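Sumeya Teshome moved her paper workshop into the Makokha building in December, after four years in a basement with one window. The firm, Pelterley, makes folded cards, menus and small printed booklets, and the first thing she did with the new space was paint it.

"White, all of it, beams included," she said. "If the room has a color, the paper picks it up, and then you send a customer something that looks cream and they ordered white."

The ceiling was left open. Dennis Okoth, who runs the cutting table, had wanted it closed in to keep the dust down, and the two of them argued over it for a week.

"I lost," Okoth said. "We wipe the tables at seven in the morning and again after lunch. It's fine. It's more wiping than I'd like."

The tube lights went up next. Teshome said she wanted light from more than one direction, as a single sheet held upright will show a crease on one side that you'd miss flat on the table. Every new hire spends the first few days doing only that: lifting a sheet, looking at both faces, setting it down again.

"People find it dull," she said. "I found it dull. Then a batch of 117 menus came back to us, and every one had the same dent near the fold."

She still has one of them pinned over her desk.

Thin stock is the hardest to handle. It bends under its own weight, Okoth said, and the usual mistake is to pinch too hard. He teaches people to hold it low and let the top edge stand up by itself. Corners are a separate lesson – he would not be drawn on corners.

The stairs are the one part of the building neither of them likes. Stock is kept on the upper level, and the cartons Pelterley buys weigh 23 pounds each. Teshome has asked for a quote on a small hoist. Until then, deliveries are carried up on Friday, when everyone is in.

Asked whether she missed the basement, she took a while to answer.

"The rent," she said. "And it was quiet. You could hear the paper."
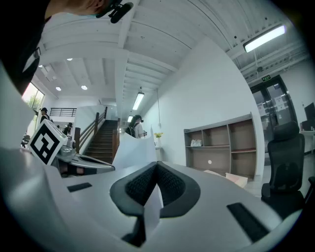
A thin white sheet held upright under the tube lights at Pelterley.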